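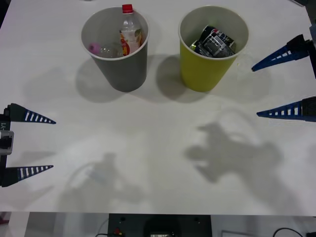 Sorting Table Gallery, Drekholm Robotics Club

Welcome, and thanks ever so much for stopping by! Our club spent October teaching two arms to sort recycling into a grey cup and a yellow-green one. Bottles go in the grey, wrappers in the other, and we're up to 199 tries (my favourite part of the week, I must say).

Fingers wide open on the left, and a red-capped bottle poking out of the grey cup.

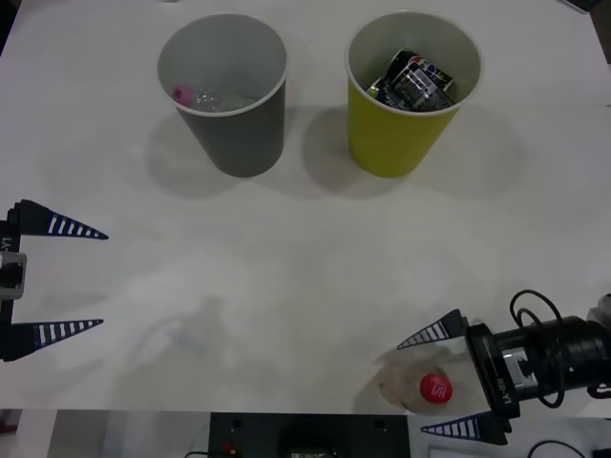 Amber Ashworth

The right arm with a crushed bottle in its grip, red cap and all.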